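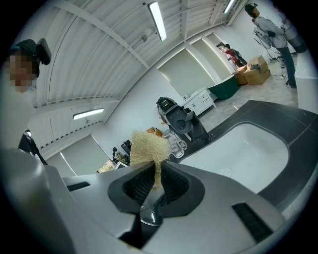

Zernari hand-held gripper: replacement pad set

Two black fingertip pads with a fine textured mesh face, for the dark center mount. Sold in pairs. Do not mix a new pad with a used one – the grip will pull to one side.

Changing the pads
Switch the tool off and open the fingers fully. Push each old pad out from the back of the mount, brush out any fibers, and press the new pad in until it clicks. The two should lean toward each other in an even V.

Care
Loose, fibrous material sheds into the mesh. Brush the pads after every 50 picks and wipe them with a damp cloth at the end of the day. Keep the slotted vents on the body clear, and never rinse the tool under a tap.

Pad life is about 90 hours on dry fiber.

Part no. 111-31
Fits: Zernari hand-held, white body
Ships from Britgate, Monday to Friday
Fitting questions: Laine Tamošiūnaitė, parts desk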